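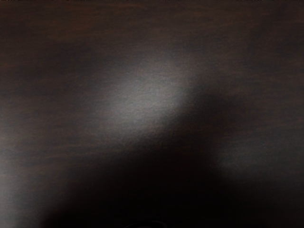 Urthorpe Joinery Club — Finishing Group

Thread on oil finishes and dark timber, after Friday's session.

1/ Colour first. A dark brown surface hides uneven oil until light hits it at a low angle. Check from the side before the second coat.

2/ Coats go on thin. Wipe on, wait 10 minutes, wipe off along the grain. We tested Tuvum and Seol on matching offcuts. Tuvum cures harder. Seol is easier to repair.

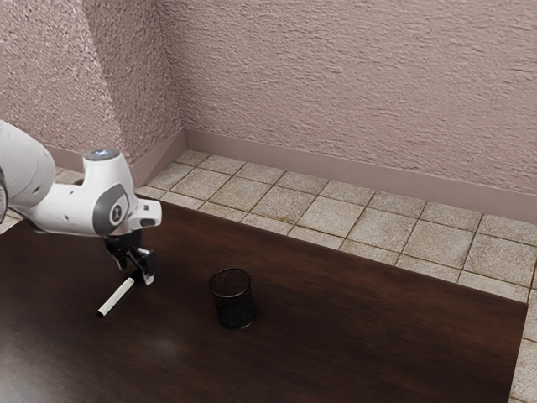 Mercy Kaijage asks whether Tosora wax can go over Seol the same day. It can't. Leave it two days, longer in a cold shed.

3/ Sanding between coats is optional with Tuvum. If you do it, use a grey pad and very light pressure — you are knocking off nibs, and the colour should stay put.

4/ Lay used rags flat outdoors to dry. Oily rags in a heap can catch fire by themselves.

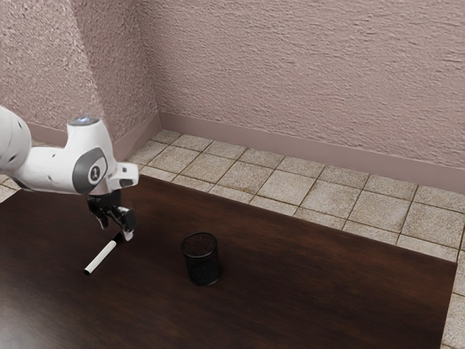

5/ Water marks: let the top dry fully, rub the mark with a little oil, then buff. Joon-young Shin has the cure times for both oils if you want a copy.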